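Collecting at home for Nondotura: your questions

I'm Jeanine Maes and I look after home collectors at Volum. I get the same emails every November when a new group starts, so I finally typed up my answers. Anything I missed, send it over!

What am I collecting, exactly?

Short recordings of everyday chores, done with the hand-held gripper we lend you. Each one is an example for Nondotura, our learning system. Right now we need clothes: folding, stacking, moving from one spot to another. The goal for this round is 3000 examples across all homes (so no, you don't have to do them alone).

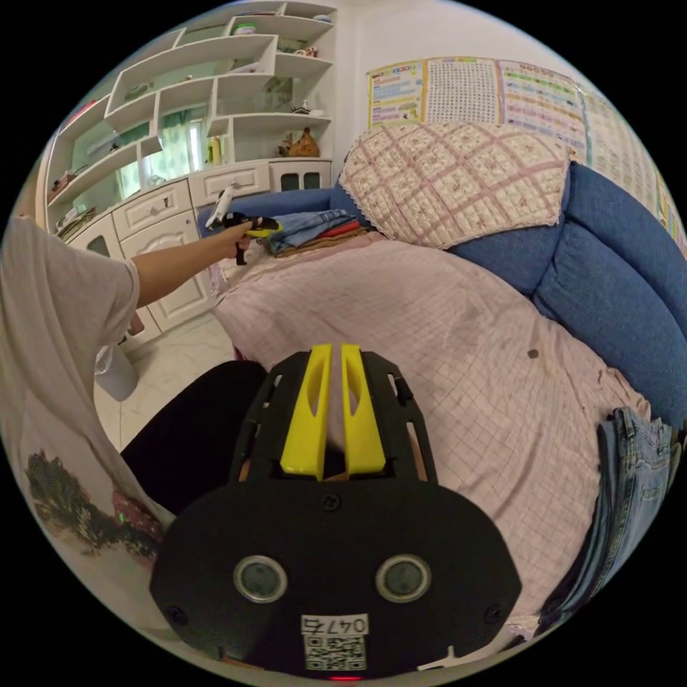 Two grippers at work by the sofa, number 0476 in front.

Do I need a special table or a plain background?

Please don't buy anything! Sofas, beds, patterned throws, posters on the wall, all of it is good. We had a batch from our Girninport office that was nothing but bare desks, and the system got hopelessly lost the first time it met a cushion.
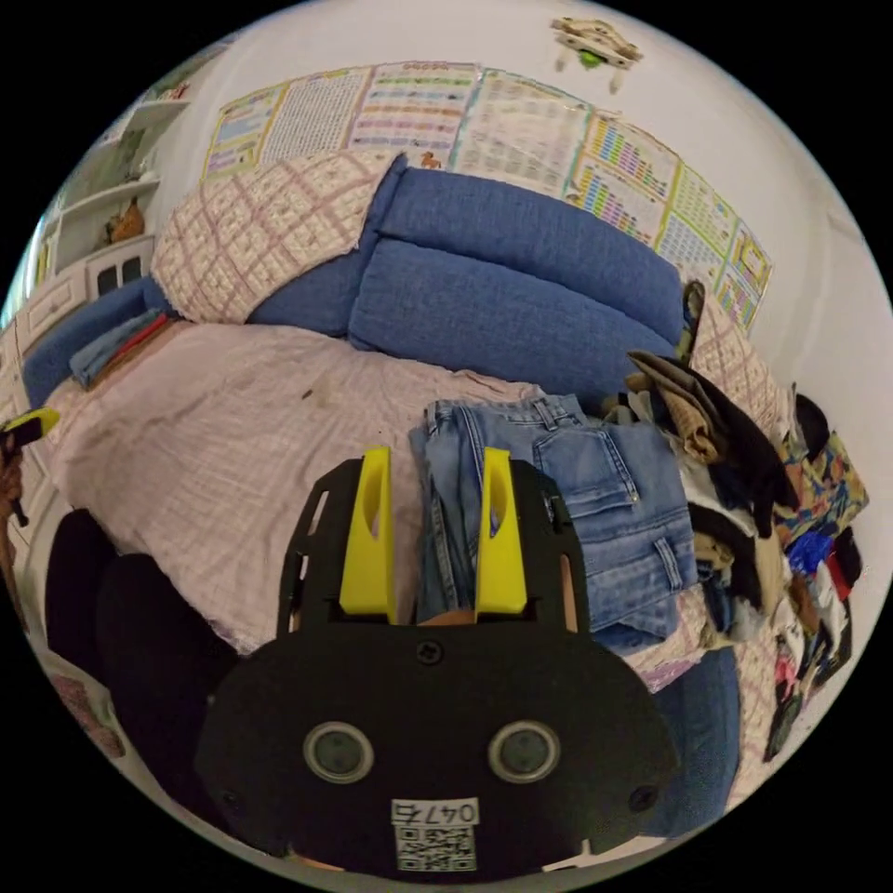 How long should one example be?

One chore from start to finish, and most people land under a minute. Stop the recording before you reset the clothes, or the system learns the reset too.

What if I drop something halfway through?

Keep going if you can pick it up again naturally. Lachlan Niven, who trains the models, loves a good recovery and has asked me for more of them. If the whole pile slides to the floor, mark it as a miss and start over. I had 8 misses in my first 89 tries, and I was being careful.

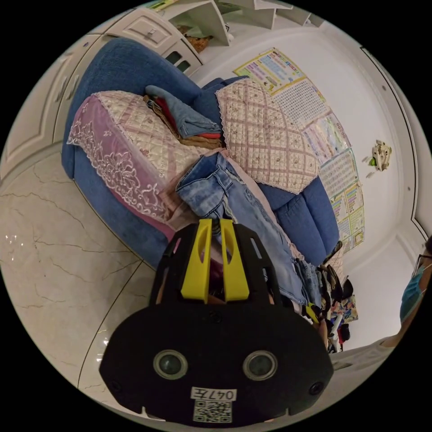 Picking clothes is the part people overthink. You want a mix of thick and thin, stiff and floppy, and you want to change the layout between tries. Jeans are my favorite because the waistband and the legs behave so differently. Leave them stretched out with the legs bunched up at one end, like the light-wash pair on the blue sofa, and there's plenty for the system to work out. A neatly squared-off pair is fine too, just not every time.

Where do my recordings go?

Plug the gripper in at night and they upload to Moncrieff, our storage site. Give it until 7 in the morning before you unplug, and email me if the upload page still says "waiting" after that.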